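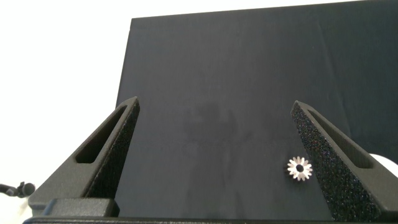

A small metal gear on the dark board.

Small gears have a way of leaving a workshop. They go into a pocket, under a bench, into the bag of the vacuum cleaner. In the repair room at Pranero, where people bring wall clocks, kitchen timers and toys that wind up with a key, the loss of one gear can mean the end of the whole object. For this reason the first job of the morning is sorting, and it has its own place in the room, its own board and its own rules.

I visited in October, when the heating was not yet on and everybody worked in a sweater. I had expected noise. A repair room for clocks should tick, I thought. But most of the clocks there do not run, and those which run are kept in the next room, so that one can hear when something falls on the floor.

The gears come from three sources. Some are taken out of objects too damaged to repair. Some are bought new from a supplier called Gallutico, who sells them in paper bags of 100, all of one size. The rest arrive in jars. A family empties the drawer of a grandfather, finds a jam jar full of metal pieces and does not dare to throw it away. The jars are the favorite of the room, and also the most work.

A jar is never opened over the table. It is put in a deep tray first, and the pieces are taken from it a few at a time and laid on a dark board. On a light surface a silver piece can disappear almost in front of your nose, especially under a lamp. On dark blue it stays where the eye can find it. The people at Pranero tried green felt for one winter, but the teeth of the gears caught in the fibers, and each piece had to be cleaned again.

Then comes the counting of teeth. It sounds simple, and for me it was not. You make a dot with a marker on one tooth, you turn the gear slowly with a wooden stick, and you count until the dot comes back. My first gear had 23 teeth. My second count of the same gear gave another number, and I had to do it a third time. The experienced ones count in a whisper and do not answer if you speak to them.

After the counting, the gear is measured across and the hole in the middle is checked with a set of pins. Only then it gets its place. The cabinet has 16 drawers, made by a small furniture shop named Vasix, and every drawer is divided inside with strips of card. Steel and brass are kept apart. Plastic gears have a drawer too, although the older members of the group do not like to talk about it.

Thái is the name written on drawer 13, and I asked why. Years ago a crate of parts came with this word painted on the lid. The crate was broken up for firewood, but its parts match nothing else in the cabinet, neither in the size of the hole nor in the shape of the teeth. So they stay together under the old name. Twice a piece from this drawer has saved a clock, I was told with some pride.

If you want to begin at home, you need less than you think. A dark tray or a board with a smooth surface, a lamp which can be turned to the side, brass tweezers, a magnifier and small boxes with good lids. Do not use steel tweezers that have become magnetic, they will drive you crazy. Write the label before you fill the box. And when a piece falls, stay on your chair and look first. Most lost gears are found close to the foot of the person who dropped them, and many are bent by the same foot.

By noon our jar was half empty. We put the lid on again and wrote on a paper how far we had come. Then somebody made coffee, which in this room is drunk standing, at the window, far from the board.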